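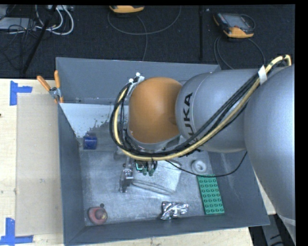

Step 4. Teach the planner where the bin walls are

Okay, this is the part I got wrong the first time, so go slow. Sterkelow (our pick planner) doesn't look for walls in the camera cloud. It wants a bin model from you, and it trusts that model completely!

1. Open the Cell tab and choose New Container. Pick "sloped walls", even if your bin looks nearly square to you. A straight-sided model lets the wrist swing right into the slope.

2. Touch off the four rim corners with the arm in slow mode. Anything gripping the rim, like the orange-handled clamp on ours, gets its own keep-out box. I make mine a bit fat.

3. Set the floor height. Mine is 370 mm below the rim. Touch it in 2 spots and let the tool average them.

4. Add the cable hull. Please don't skip this one. The stock KUKA model is bare metal, and your arm probably has a yellow cable and a bunch of black ones looping out past the wrist (ours sure does). Under Attachments, draw a capsule around the whole loop, then add another for any line that sags under the arm.

5. Hit Rebuild, then run Dry Plan with the drives off. You want zero red poses near the walls. If you get error 1901, the hull is overlapping the gripper, so shrink it a little and rebuild.

Note: shiny stuff like foil packets leaves holes in the depth map. Turn on Fill Gaps in the Perception tab before you go blaming the planner. Theda Kettler wrote that filter and it's really good on crinkly wrappers, less so on clear sheets.

Caution: if you reroute a cable, redo item 4 before the next run. Sterkelow keeps using the old hull and won't warn you.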